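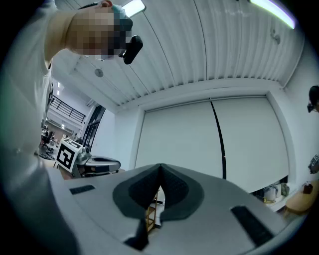 Figure 3. Ceiling and luminaires at the Torkura site, seen from below.

3.2 Lighting survey

Horizontal illuminance was measured at bench height in the Torkura and Loltness workshops in August, after dark, with the luminaires switched on for at least 30 minutes before the first reading. The grid spacing was 70 cm in both buildings. In total, 1374 readings were taken, of which 237 were dropped from the analysis for shading by shelves or pipework.

The Torkura ceiling is white and corrugated (Figure 3). Its reflectance was estimated with the two-reading method of Fülöp, using a Mestex meter held first toward and then away from the surface. The corrugations scatter light unevenly, and readings taken across the ribs differed from those taken along them. We therefore used the mean of both directions. At Loltness the ceiling is flat and a single direction was enough.

Uniformity was calculated as the ratio of minimum to mean illuminance for each bench. Benches next to an outside wall were treated as a separate group, as described in Section 3.4.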